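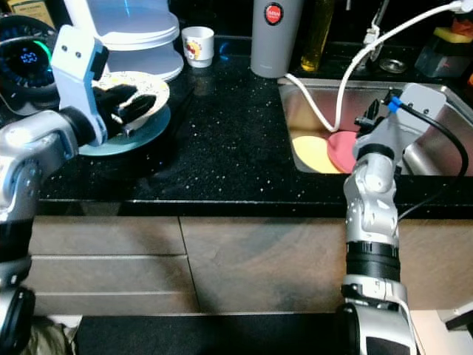 Attachment 1: worktop and sink, plates still out

Home | My tickets | Knowledge base | Log out

Ticket 248: Farnura worktop, black fleck finish
Opened May 25, 2022
Status: waiting on customer

Reported fault: crumbs cannot be found on the worktop until an elbow finds them. Black with white and silver flecks looked splendid in the Berchtold showroom, where presumably no one eats toast.

Tried so far:
Wiped with damp sponge. Crumbs moved to sink end.
Wiped back. Crumbs returned, with friends.
Moved thermos, cooking oil and the stack of tubs, then wiped properly. Better for 2 days.

Reply from support: please confirm the plates are being scraped before they reach the sink.

Customer: the pink and yellow ones, yes. The floral one gets special treatment and the teal one takes its chances.

Support: try a torch held low across the surface after dark. Reopen in June if no improvement.

Customer: found 4 crumbs and a fleck I have been scrubbing since we moved in.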